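Last updated: September
Reading time: 4 min

Hand-held gripper fingers not closing flush after a long session

Bernadette Rey

I look after a pair of hand-held grippers that we use for recording household jobs, mostly folding and bed making. They are the black ones with two yellow parallel fingers, a trigger handle and two round sensors in the front of the shell. The one giving me trouble is 015.

When it comes out of the case the fingers meet properly along their whole length. After 60 grasps or so on bedding they stop meeting at the tips. I can see daylight between them with the trigger pulled right in. It still holds a pillowcase hem but a thin sheet slides out. If I leave it overnight it is a bit better in the morning, then it goes off again.

So far I have wiped the fingers, checked the small screws on the shell (all tight) and restarted it. The red light at the bottom stays on the whole time and I have no error on the recording side. The other gripper has the same hours on it and is fine.

It was on this bed set that I noticed it most. Working in a bedroom means a lot of cloth against the fingers and I wondered if that was part of it.

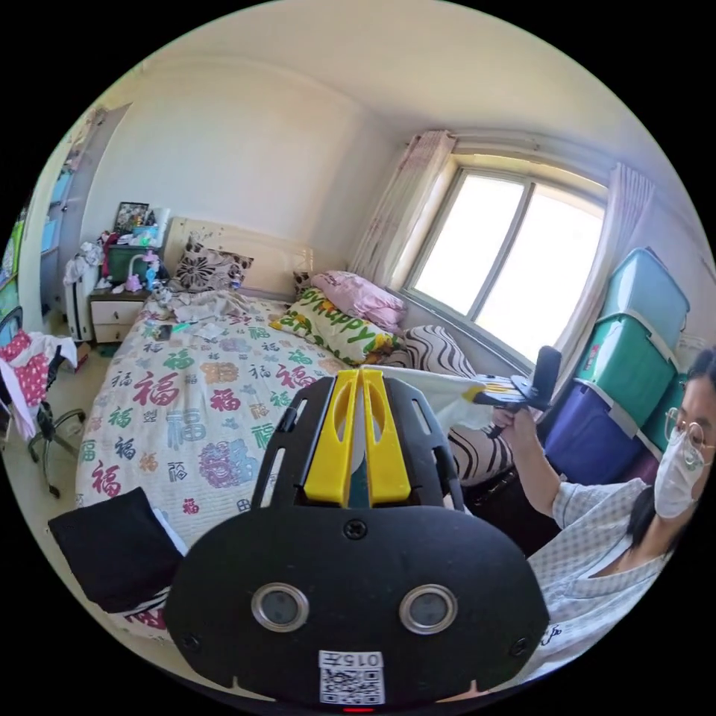

Jui-lin Kan
Check for lint before you touch anything else. Wiping the faces of the fingers won't get it. The fluff goes down to the root, where they run in the bracket, and packs in behind the slider. Cotton quilts are the worst for it. It presses down a little more each time you pull the trigger, so you get exactly what you describe, fine at first and then a gap.

What I do on ours:

Power it off and take the battery lead out.
Hold it with the fingers pointing down, so that nothing falls into the shell.
Open the fingers fully and go along the slot with a dry, stiff brush. An old toothbrush is fine.
Turn it over and do the other side of the bracket.
Work the trigger slowly a few times and brush again. More always comes out the second time.
Don't use compressed air. It blows the fluff into the housing and then you have to open the shell.

If it is still gappy after that, look at the two screws that hold each finger to the bracket. These are not the shell screws you checked. Ours work loose and the finger leans out by a hair. Nip them up by hand and stop when they bite. The threads are only in plastic and I have stripped one.

Then you must zero it again. Close the fingers on nothing, hold for a slow breath, and save that as the closed position. If you skip this your width readings will be wrong for everything afterwards, and you won't notice until you look at the files.

For testing I wouldn't use a block or a pen. Use cloth, and pick it up by one corner, as you would on the job. A corner is a small thing to hold and it shows up a bad tip straight away. Lift it, wait, let it down. Do the same lift with the good gripper and compare.

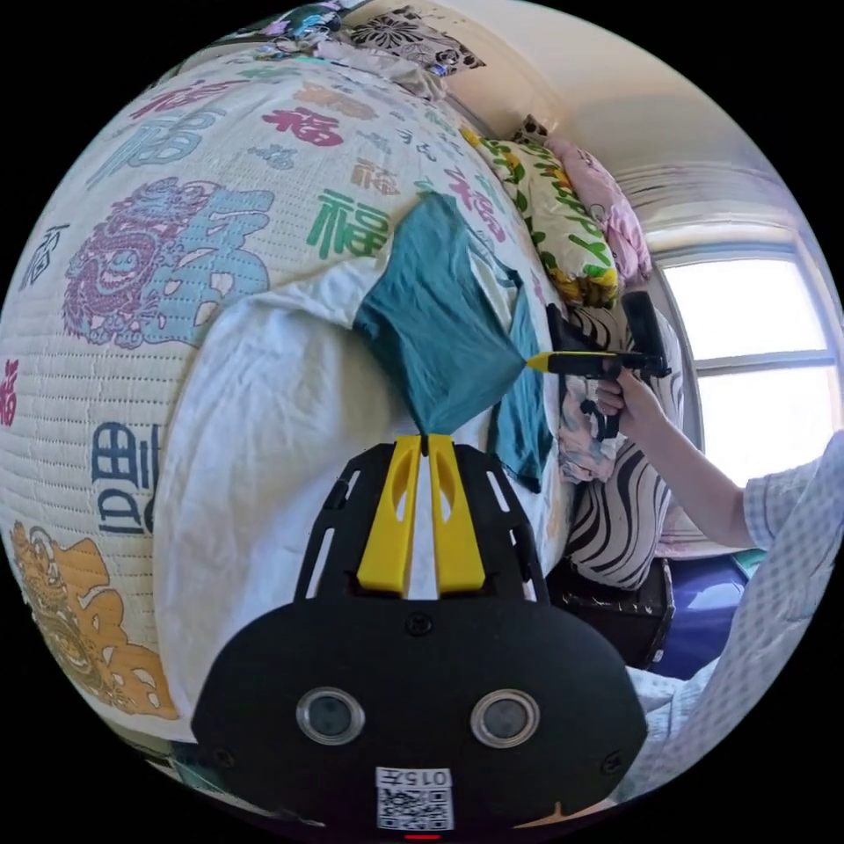
Lifting a teal cloth by the corner, 015 in the foreground

If the corner creeps while you are holding still, the tips are not meeting. If it only goes when you move quickly, the fingers are probably fine and the pads are worn.

Groletti
mine did this and it was the fingers themselves. Printed ones bend if you leave them in a hot car. Just swap them over left to right and see if the gap moves. Took me 2 minutes.

Fraser
Agree with the brush, not so sure about swapping left to right. On our older set the two fingers were not the same part and they bound up when swapped. Check for a mark on the back first.

One thing to add is the trigger return. There is a spring in the handle and when it gets tired the trigger doesn't travel the full distance, which looks the same as a lint problem from outside. To tell them apart, power off and push the fingers together with your thumb. If they meet under your thumb and don't meet on the trigger, it is the handle end. If they won't meet under your thumb either, something is in the way.

We brush ours after every 100 grasps now and keep a note of it on a bit of tape inside the case lid.

Bernadette Rey
Thanks all. It was lint, a grey felt plug at the root of the left finger, and I had to get the last of it out with a cocktail stick. They didn't meet under my thumb before and they do now. Zeroed it and put it back in use. I have left the fingers on their own sides.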